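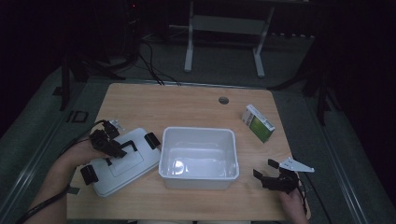
The day the left gripper let go

I went to see Graciela Palma at Marnula expecting to hear about clever machines, and we spent most of the hour on a cable. She laughed when I pointed that out. "It's always a cable!"

Her team records people packing things by hand with a pair of hand-held grippers - bin, lid, small box, over and over - and the recordings go into training a robot they call Collent. By December they had 3,000 of them, and Collent was packing pretty well. Then it started opening its left hand halfway to the bin (always the left, never the right) and dropping whatever it held.

"We blamed the motor first," she told me. "We swapped it. Same thing. I was so annoyed."

What she found in the end was a worn connector on the left hand-held gripper. Each time the wearer's forearm bent a certain way the signal cut out for an instant, and the software wrote that down as "open." Some 200 recordings had the glitch, and Collent had learned it faithfully.

Was anyone hurt? "No, a lid hit my shoe." But she stopped the robot that same afternoon, and I liked her for that. Now they wiggle both cables for 30 seconds before every session, and a dropped signal halts the recording with a very loud beep. "Everybody hates the beep," she said. "It stays."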